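Buy the boring bits first

Every December, right when we're all trying to clear our desks, the equipment requests land, and every December I end up arguing with somebody about robot arms. I like robot arms! I've spent a good chunk of my working life signing for them. But I've come to think most small shops budget for them backwards, and since Leanne Hollis has told me twice now to stop grumbling in the lunch room and write it down, I'm writing it down.

The usual request goes like so. Page one is the arm, with a glossy picture and a price. Page two is the payback, with a chart that goes up. Then somewhere near the bottom of page three there's a line called "accessories and integration" with a nice round figure beside it, and if you ask where the figure came from you get a shrug. I've asked a lot of people over the years. I've been the one shrugging, too.

The first one I ever pushed through was at Hivon, where we did small gearboxes (we still do, only the building's bigger and the parking is worse). I had a beautiful spreadsheet. The arm came in on price and on time and I was very pleased with myself for a couple of weeks. Then we needed a second set of fingers, and a proper surface to work on, and cable ties and spare cables, and a decent light, and somebody's hours to sort out how the parts would be laid out. None of that was in my spreadsheet. Damian Makowska paid for most of it out of the maintenance budget and has never let me forget it, and fair enough.

By the time that thing was earning its keep, we'd spent over 200 hours of people's time that I had written down as zero. Zero! I'd put a cost on the freight and the pallet and I hadn't put a cost on the humans.

So my first rule, if you want one, is to cost the people before the machine. Write down who's going to be standing next to it and what they won't be doing while they're there. If the answer is Weronika Sowa, then you'd better also write down what happens to the inspection bench, since she runs it. We had a stretch when she was on both and neither got a proper go. I'd sooner pay for a casual for 7 weeks and see it as a line on the page than pretend her time comes free with the arm.

My second rule is to spend properly on the cheap stuff. I know how that sounds. But the trouble I've had with automation has mostly lived in the last few centimetres, down where the fingers meet the part, and very little of it has been in the big expensive bit bolted to the bench. When the quote from Tyagi came in a few years back, the spare fingers were the first thing crossed out. They cost less than the office coffee machine. We bought them later, one at a time, with rush shipping each time, and I don't want to know what the total was.

Aniela Pawlak disagrees with me on this and I should give her side, because she's no fool. She reckons if you load up the first request with every finger and bracket and bit of cable you can think of, it'll never get approved, and the shop will go another year doing it all by hand. Get the arm in the door, she says, and the rest will follow because it has to. There's something in that. I've watched a very sensible request from our Dusik site get knocked back purely for being thorough, while a flimsy one sailed through the same afternoon. That isn't an argument for flimsy requests, though. It's an argument for the people who read them (me included) to quit rewarding the short ones.

The third thing, and I'm firmer on this every year, is to plan around a small job. People want to budget for the whole line. They want the arm to do the entire gearbox, housing and shafts and seals and all. Pick one plate and 4 gears. Put them on a plain mat where you can see what's going on and find out what that costs you, in hours and in bits, and then multiply if you must.
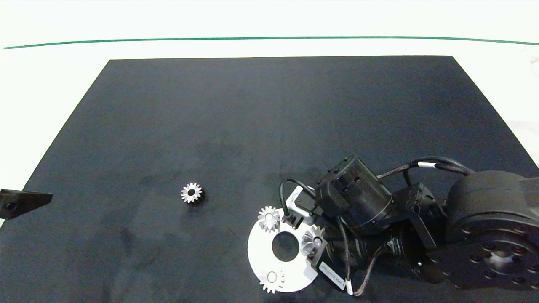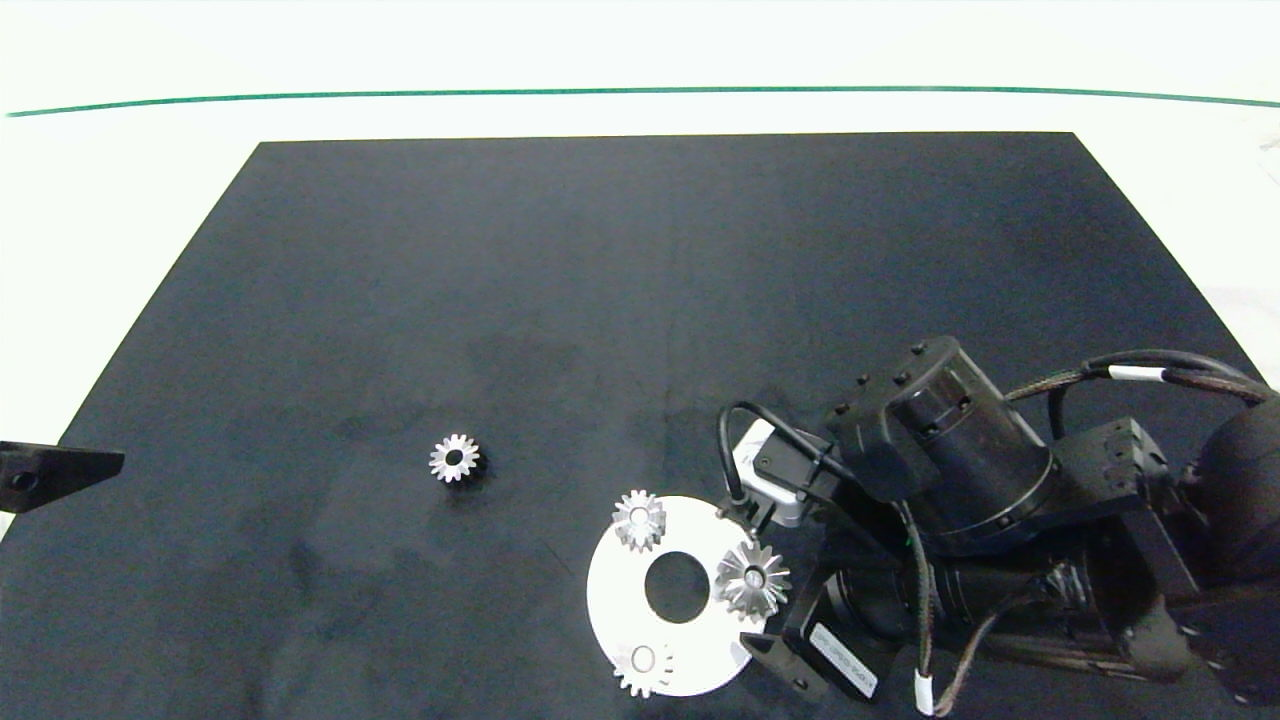
A white plate and its little silver gears, with the arm in close on the right.

When I showed that sort of setup to Leokadia Borkowska, who holds the purse strings for both sites, she asked me what on earth she was meant to be impressed by. It's a fair question if you've been promised a line. But I could tell her the cost of it nearly to the dollar, which I've never managed with any of the grand plans, and I could tell her what the next step would cost as well. She approved the next step. She also asked for it in 2 payments, one up front and one when the first was accounted for, and I've since pinched that idea for everything I put in.

I do wish vendors would help a bit more here. I'd love a quote that says plainly, "this is what customers your size end up spending in the first year," with the cables and the hours in it. I've asked for that and been sent another brochure. The fellow from Grandum at least laughed and said he'd look into it, and then sent me a brochure.

Anyway, our own requests are due again soon, and there are already two sitting in my tray. One has a single line for integration with a round number next to it. It's going back this afternoon with a sticky note on the front and my old Hivon spreadsheet stapled behind it, so they can see how I got it wrong.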